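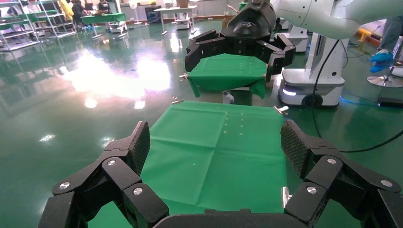
Two-arm cloth exercise, each gripper over its own clipped green cloth.

The Wendau Cloth Handling Class is a student robotics course run at the Ledero workshop in Wendau. Starts each September, 20 places, meets Monday evenings. No entry exam.

Format
Students work in pairs. Tasks: grasping, lifting, folding. Cloth is chosen becuase it creases and shifts under the fingers. Each pair logs 100 attempts per task, failed ones included. Shoe covers on the floor, long hair tied back.

Software
First year used Jusix, later replaced by Ye. Old logs still readable, though not all of them are labeled right.

Assessment
Marked out of 1000, of which 600 for the final fold and the rest for the logbok.

See also: Ledero Open Day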